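Unit 6: Kitting and Staging Wire Harnesses
Course notes, Assembly Methods II
Instructor: Homa Ansari

Reading before class: Shearer workbook, the chapter on material presentation. Bring the worksheet from Unit 5. We will need the part counts from it.

1. Terms

A harness is a group of wires cut to length, terminated, and held together so it can be installed as one part. A kit is everything needed to build one unit. Staging means putting the kit where the assembler will pick from it, in the order it will be used. Students mix up kitting and staging on the test every year. Kitting is about what is in the set. Staging is about where it sits.

2. Coiling

Coil in the direction the wire wants to go. Do not wrap it around your hand and elbow. The loop should be no tighter than the bend radius on the drawing, and for the Mivari practice harness that is 14 mm. Tuck the connectors inside the coil or leave them all at the same end. A loose connector hooks on the next bundle when you lift.

3. Containers and the staging area
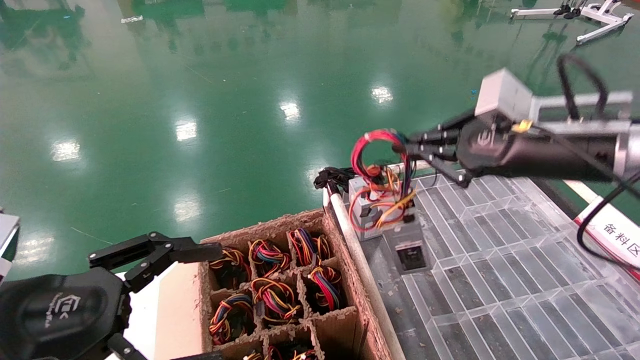
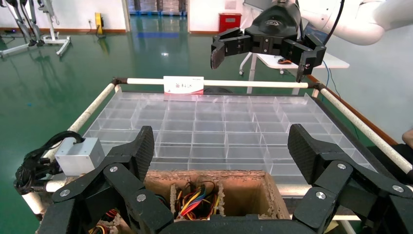
The choice of container decides how much untangling gets done at the bench. Deep bins are cheap and hold a lot, but harnesses settle into each other and the assembler ends up pulling out two at once. A divided box keeps each coil in its own space. Plain cardboard does this well enough for short runs, as with the coiled bundles in the first picture, and it can be thrown out when the dividers wear. Check the rims before reuse. In the second picture the edges of the brown box are rough and some of the wiring is draped over the inside edge, and wire lying over an edge is easy to catch when the next piece is lifted out. The sign on the far bar, 备料区, means material preparation area. Label the area as well as the box.

For rigid trays, match the cell to the part. The Trurnwood tray we use in lab is fine for terminals and small housings and too shallow for anything coiled.

4. Pick errors

Edeltraud Frei's study at the Stirkalard plant followed 1,687 picks over one month, February. She logged 109 errors. The largest group was wrong variant, meaning same length and same connector but a different color code. Second was double picks from open bins. Work out the error rate as a percentage and write it in the margin, we will use it in Unit 7.

5. Lab task

Work in groups of 3. Coil and stage one full kit, then trade benches and pick from another group's kit using only their labels. Write down every time you have to stop and ask.

Lab sheets are due 28th October.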